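# 在庫連携バッチの件数不一致(Stalent → Zasholm)調査ログ

チケット番号:1523
起票:Apr 25, 2016
状態:再オープン(2回目)

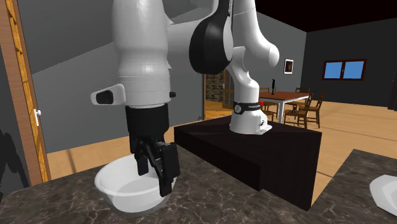

前回の担当が「再現せず、クローズ」と書いて閉じているが、再現しなかったのは昼間に手動で流したからだと思う。夜間の定時実行では今も食い違う。閉じた理由の欄に「一時的な負荷」とあるものの、負荷のグラフは添付されていない。何を見てそう判断したのか、ログからは読み取れなかった。

## 症状

- Stalent 側の出力件数:2260
- Zasholm 側の取込件数:1954
- 差:306
- エラーログ:出力なし
- 終了コード:0

終了コードが 0 なので監視は鳴らない。倉庫側から「棚にあるのに画面では在庫なしになる品がある」と連絡が来て初めて分かった。監視が鳴らないことを根拠に「正常」と報告するのは、そろそろやめてほしい。

## ベンダー回答(1回目)

Clivport サポートからの返答の要旨。

> 文字コードの設定をご確認ください。UTF-8 以外の場合、一部の行が読み飛ばされることがあります。

確認した。UTF-8、BOM なし、改行は LF。前回のチケットでも同じことを聞かれ、同じ答えを返している。そもそも読み飛ばしたなら警告くらい出すべきだし、マニュアルには「不正な行はエラーとして記録する」と書いてある。どちらかが間違っている。

## 試したこと

1. 取込ファイルを手元に落として行数を数えた。ヘッダーを除いて 2260 行。ファイルの時点では欠けていない。
2. 同じファイルを検証環境に手動で投入。全件入った。前任者が「再現せず」とした操作はおそらくこれ。
3. 検証環境で cron から実行。306 件欠けた。同じファイル、同じバージョン、同じユーザー。
4. ジョブを分割して投入。前半は全件入り、後半だけ欠ける。
5. 欠けた行の品番を抜き出して並べた。すべてファイルの末尾側に固まっている。途中の行は一件も落ちていない。

5 の結果を見る限り、文字コードの線はほぼないと考えている。不正な文字が原因なら、都合よく末尾だけに集まるはずがない。

## ベンダー回答(2回目)

> メモリの増設をご検討ください。

メモリの使用量は上限の半分にも届いていない。数値を添えて送り返した。増設の見積書まで一緒に付いてきたが、原因の説明がないまま買うつもりはない。

## タイムアウトの件

設定ファイルを読み直していて、手動実行と定時実行で参照先が違うことに気づいた。

```
# 手動実行
/etc/zasholm/import.conf
 read_timeout = 0

# cron 経由
/etc/zasholm/conf.d/nightly.conf
 read_timeout = 600
```

マニュアルでは 0 が「無制限」、単位は「秒」。夜間の取込は毎回 600 秒ちょうどで終わっている。手動だとそれより長くかかって完走する。時刻の記録は最初からログに残っていたので、前回の調査でも見ようと思えば見られたはず。

つまり 600 秒で読み込みが打ち切られ、そこまでの分だけ確定し、終了コード 0 で抜けている疑いが強い。打ち切ったのに成功扱いというのは、設定の問題とは別に製品の不具合だと思う。

nightly.conf をいつ誰が置いたのかは不明。ファイルの更新日時は昨年の July になっているが、サーバー移行時に一括コピーした日付の可能性があり、あまり信用していない。変更管理の台帳には該当なし。

## 暫定対応

検証環境の nightly.conf を `read_timeout = 0` に変更して cron から実行。2260 件、全件入った。

一回成功しただけなので、解決とはまだ書かない。前回も一回の成功でクローズされている。少なくとも月末の締め処理と重なる日を一度またいでから判断する。本番への適用は申請済み、承認待ち。

無制限にすると、今度は相手側が固まったときに永遠に待ち続ける恐れがある。Moen の拠点で以前これをやって、朝になってもジョブが生きていたことがあった。上限は付けたいが、適切な値を決める材料がない。ベンダーに推奨値を聞いたら「環境によります」とのこと。

## ベンダーへの質問(未回答)

- タイムアウト発生時に終了コード 0 を返すのは仕様か
- 仕様だとすれば、利用者はどこで打ち切りを検知すればよいのか
- ログレベルを上げれば記録されるのか。DEBUG で試したが何も出ていない
- 打ち切り時にロールバックする設定はあるか

「次期バージョンで改善予定」という返答は回答とみなさない。前のチケットでも次期バージョンと言われ、その次期バージョンが今使っているこれである。

## 監視の追加

出力件数と取込件数を毎朝突き合わせるスクリプトを置いた。差が 1 件でもあれば通知する。以前、監視を足したいと提案したときは「ツール側で保証されているので二重になる」と却下された。保証されていなかったので、今回は入れる。

## 残作業

- [x] 欠落分の品番一覧を倉庫側に送付
- [x] 検証環境の設定変更
- [x] 件数照合スクリプトの配置
- [ ] 本番の設定変更(承認待ち)
- [ ] 過去分の欠落の洗い出し。いつから起きていたか分からないので、範囲は未定
- [ ] ベンダー回答の受領

上が全部埋まるまで、このチケットは閉じないこと。自動クローズの対象からも外してある。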